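Drarnow Manipulation Forum > Software > Perception and planning

Thread: Wróbel 0.6 "cloth-aware" planner, has anyone reproduced the numbers?

pivotpin
Posted May 2, 2021
I've had the new Wróbel release running for more than 40 hours now and I don't believe the release notes. They claim the cloth-aware planner handles soft household surfaces "with no per-site tuning." My results on the Palluvstead episodes say otherwise. Grasp proposals on rigid things are fine. Anything near a blanket or a cushion and the planner either stops short or picks an approach vector I would be ashamed to show anyone.

Config is stock. Same fisheye calibration I used for 0.5, same gripper model, same everything. Before I spend another week on this, did anyone get the published success rate on data they recorded themselves? Not the bundled set. Everybody gets it on the bundled set.

gmalhotra
Which segmentation head are you on? The default changed between 0.5 and 0.6 and the notes bury it near the bottom. If you carried over an old config file it will silently load the old head with the new thresholds, and you get exactly the stopping short you describe.

pivotpin
New head. Checked the hash. I did think of that, thanks.

tallowfork
I'm going to be the unpopular one and say it works for me. 104 episodes, bedroom and kitchen, all ours. The cloth part is a clear step up from 0.5. My guess is your calibration. "Same calibration as before" worries me because 0.6 rectifies at a different stage of the pipeline. Redo it.

pivotpin
Redid it this afternoon. Slightly better at the edges of the view, no change in the middle. How are you scoring your 104? By whether the planner returned a plan, or by whether the plan would have touched the right thing?

tallowfork
Returned a plan, then I looked at a sample of them.

pivotpin
So the first one.

tallowfork
I said I looked at a sample. They were good. You're free to think I can't tell a good grasp from a bad one.

B. Witkowska
Let me try to pull this back to something we can argue about. I maintain the Grendstead loader and have read most of the planner source. "Cloth-aware" in this release means two things. A class mask for deformables, and a cost term that lets the fingers pass closer to anything in that mask than they may to a rigid surface. It has no model of what the fabric will do when touched. I'd call the name generous.

The weak spot is the mask. It was trained on tabletop data where the cloth is the object and the background is plain. Once the cloth IS the background, and a few other fabrics in other colors are piled against it, the mask breaks up and the cost term flips on and off along the path. The planner sees a wall, then no wall, then a wall. It stops short.

I ran one of the home episodes through it last night. Raw view first, so you know what the thing is being asked to cope with.

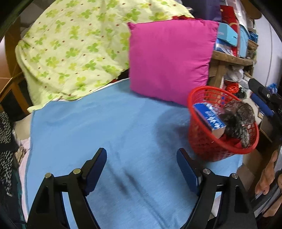

Raw wrist view, before rectification. Blue cloth between the open fingers, pink cushion behind it, red basket on the right.

The mask got the blue cloth as a single region, which surprised me. It labeled the cushion rigid. Presumably the plain face and the square corners did that. The patterned blanket came out as several islands, and I suspect the leaf print is being read as separate items. In the basket, the little carton was fine, and the dark bag next to it was split down the shiny part. The goal for this test was the carton. The planner's first answer was to come in over the cushion, with a huge clearance it doesn't need, and then give up at the rim.

gmalhotra
The lattice wall on that basket can't be helping. Depth through holes is garbage on every stereo setup I've used. Do you get the same thing if you fill the basket in as a solid shell by hand?

B. Witkowska
I tried that. It stops giving up at the rim. It still goes over the cushion. So that's two separate faults, and only one of them is about cloth.

tallowfork
There's a second gripper coming in from the right over the basket, and a hand below it. Did you mask those out? If not, you're testing the planner against obstacles that move in the next instant, and of course it bails.

B. Witkowska
Fair question. Both masked, with the usual margin. I ran it unmasked too and it was worse, but I wouldn't hold that against the release.

pivotpin
This matches mine almost exactly. Long detour around something soft, then quits. I'd like to know how it got through their own tests. The notes say 3,643 evaluation scenes and don't say where a single one was recorded.

gmalhotra
They answered that on the tracker. It's bundled set plus augmentations of the bundled set. Background swaps, mostly. I wouldn't call it dishonest but I wouldn't put "household" in the headline either.

tallowfork
OK, I went back and scored 40 of mine the strict way, intended object and sane approach. It's lower than I thought. Still better than 0.5 on the same episodes. I'm not rolling back.

pivotpin
Lower by how much?

tallowfork
Enough that I'm rewriting a slide.

B. Witkowska
If anyone wants to try something in the meantime, set the deformable cost to a constant over the whole workspace and ignore the mask. It's crude and it will graze things. On my 6 test episodes it beat the stock settings, which isn't much evidence, so please run it on yours and post the bad ones as well. Patch is in the Grendstead branch under planner/flatcost.

pivotpin
Pulling it now. I expect it to fail on blankets with any weight to them, but I'll post whatever I get.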